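Ticket 711 — Clurnetier hand-held gripper kit, pair
Status: open

Clear items are giving us trouble with the Kirlow pads. Opaque packets are fine.
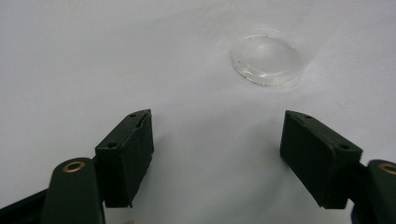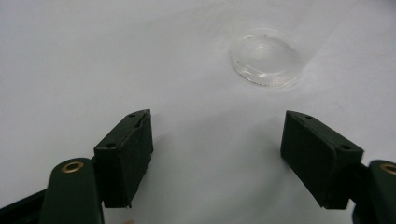
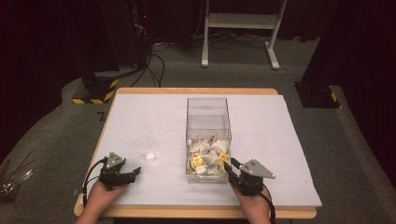
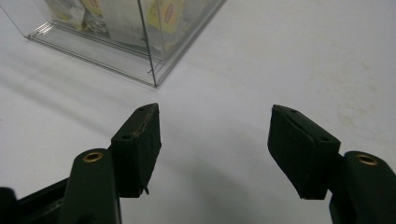
Pads checked for play, screws tightened, firmware 306 reloaded on both units. Left unit still reports closed about 8 mm early — right unit reads correctly. Swapped the cables over and the fault stayed with the left.

Asked Inskip for a spare encoder. Quoted £166, not covered by the kit warranty.

2 comments
padwear: Same on ours. Recalibrate with the pads off first.
bench_two: Which Clurent release are you on?

Shares 8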